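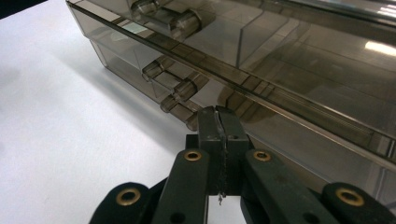

Smoky plastic case, pegs along the outer wall

Storing old cassettes in the loft — worth it?

tivon_tapes
Dec 24, 2022
Clearing the loft at my mum's in Girkville and I've got some 200 cassettes to deal with. Mostly radio recordings, a few bought albums. They've been up there since she moved in. Do I leave them or bring them down to the spare room?

Aisling Fahy
Bring them down. Lofts get baking hot in summer and damp in February, and tape likes neither. Stand them on edge, rewound to one end.

guerreiro22
I'll disagree. I had 100 in a loft for years and all but two played fine when I got them down. The pressure pads went on those two, and that can happen anywhere. If the roof is insulated I wouldn't bother.

Aisling Fahy
Played fine on what, though? I've copied a lot of loft tapes for people and the top end is often dull. You don't notice until you hear a better copy.

guerreiro22
A Cesden deck, serviced. Radio off a kitchen set was dull to begin with.

Tyson Fortin
Depends what's on them. Bought albums you can replace. The radio stuff I'd copy first and then stop worrying where the originals live.
Don't use cardboard boxes whatever you do — mine drew the damp and the inlay cards went mouldy. Lidded plastic crates hold 80 each if you pack them tight.

tivon_tapes
Thanks all. Spare room it is, radio ones first. Any deck under 100 quid that's decent for copying?

Tyson Fortin
Start a new thread in Hardware, you'll get more answers there.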